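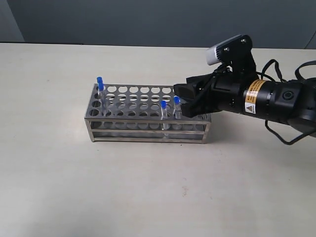
One reader at Grondatholm asked whether turf laid in December can still be walked on by winter's end, and our answer is yes, provided the soil was well drained.

Fledia couch is now offered in rolls for orders over 500 square metres — smaller lots remain in slabs.

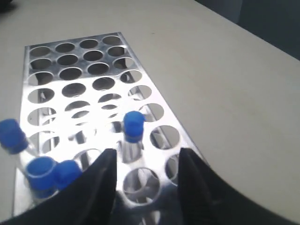

Metal test tube rack on a tabletop.

Orders for the Dumlao depot close on 26th June. Delivery takes around 3 days.

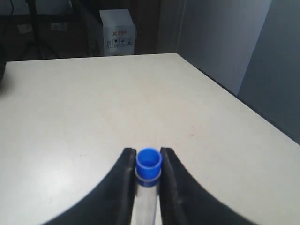

Jirard Turf Growers — Customer Services Department
Customers are asked to water new lawns on the day of laying and to keep mowers off for 19 days. Colour may vary between rolls.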